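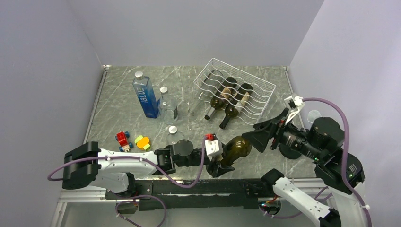
How should wine bottles be stored in the wire rack?
Lay each bottle on its side, one to a cradle, with the neck toward the front of the rack. The label can face any way you like, but labels turned up are easier to read.

Section 9. Setting Out Bottles on the Dornstead Counter

This section covers the wire rack, upright bottles, and stemware. Read it after the counter has been leveled (Section 8). It applies to the Dornstead marble-pattern top in gray. Owners of the Jidel top should follow the same steps but skip the note on panels.

Before you start

Clear the surface and wipe it with a soft cloth. Don't use scouring powder on the top or on the metal rails. Dry the corners well, especially the small fitting at the back.

Check that every cap is tight before a bottle is moved.

9.1 Placing the rack

1. Set the rack toward the back of the counter. It may be square to the back panel or turned at an angle. An angle gives more room for your hand when you pull a bottle out.

2. Press down lightly on each corner of the rim. If the rack rocks, move it a little and try again. Do not bend the wires to make it sit flat.

3. Load the first bottle. Hold it by the body with one hand and guide the neck with the other. Lower it until it rests in the curve of the wires.

4. Load the second bottle beside it. The two bodies may sit close, but the necks should not knock together.

Note: The necks of longer bottles will reach past the front edge of the rack. This is normal. Leave that space open so that nothing gets pushed against them.

Caution: Do not stack bottles on top of those already lying in the cradles. The Pusora rack takes one layer only.

9.2 Upright bottles

Keep upright bottles apart from the rack, on the other side of the counter if you have the room. Tall bottles go at the back and shorter ones in front.

5. Stand each bottle flat on its base and let go slowly. Square bottles line up well against each other - leave a finger's width between them anyway so they can be lifted out without scraping.

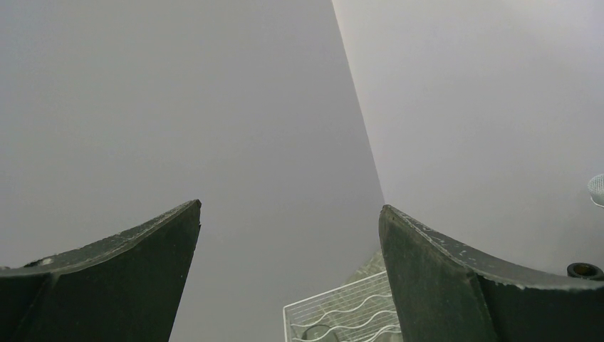 A wider gap is better for clear bottles. They are easy to miss against a veined top, and people tend to reach past them for something with more color. If you own several, put them next to a colored bottle or turn the labels toward you.

6. Stemware stands beside the rack, never in front of it. Clear glass is the hardest thing to see on this surface, so place it last and take it away first.

Note: Keep perfume and cologne off the wine side. A leaking cap can leave a smell on labels that does not wash out.

9.3 Moving a glass bottle

7. Take hold of the body of the bottle. Never lift by the cap, even if it feels firmly seated.

8. If the bottle has to be tilted to clear something next to it, tilt it away from the rack and keep the cap closed.
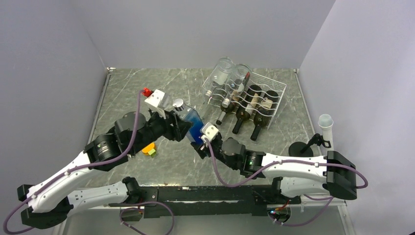

9. Set the bottle down base first. Wait until it stands steady before reaching for the next one.

Caution: Small toys and other loose items should be moved to the front of the counter or taken off it before you handle glass. A bottle set down on the edge of something small will tip.

9.4 Care

Wipe the rack with a dry cloth. Lift it to clean underneath; dragging it can mark the top. Replacement racks are ordered under part number 246 from Khasawneh.

Text by Lama Sleiman, checked by Tarek Aoun. Revised June 13, 2018.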